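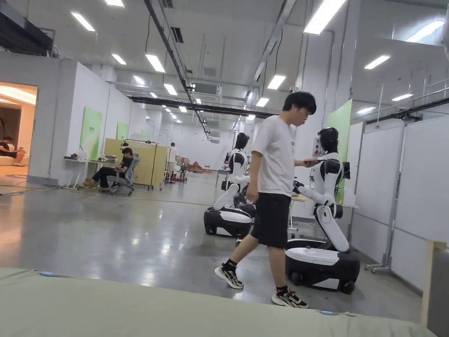
Lab floor, October. Checking the phone on the way across.

October, 4:10 pm
Posted by Gregor Crichton

Template override work on the Stekside site, continued from the morning.

The card block still ignores the custom class field when it sits inside a two-column row. Danylo Kuzmenko traced it to the row renderer, which rebuilds the attribute string and drops anything it doesn't recognize. Patched it to merge the lists. The class now survives a save and a republish on staging.

Migration: 869 pages in the export, 123 of them using the old inline style field. Ran the script against a copy of the database. It moved everything except 8 pages under /butness/, where the colour value was typed in as a word with a trailing semicolon. Fixed those by hand. Not worth another regex.

Cache keys — the placeholder cache doesn't include the theme name, so switching from the Dovhaniuk theme to the default serves stale markup until the timeout. Added the theme slug to the key. Need to check what that does to memory on the small server.

Tests: 38 pass, one skipped (the image cropper, same as before).

To do:
- write the reverse migration
- ask Danylo if the Ovthorpe templates still call the old tag
- move the margin settings out of the plugin and into the theme file

Leaving the branch unmerged until the reverse migration is in.

2 comments | 0 shares

Recent entries
Placeholder cache, first notes
Splitting the Butness stylesheet
Upgrading the staging server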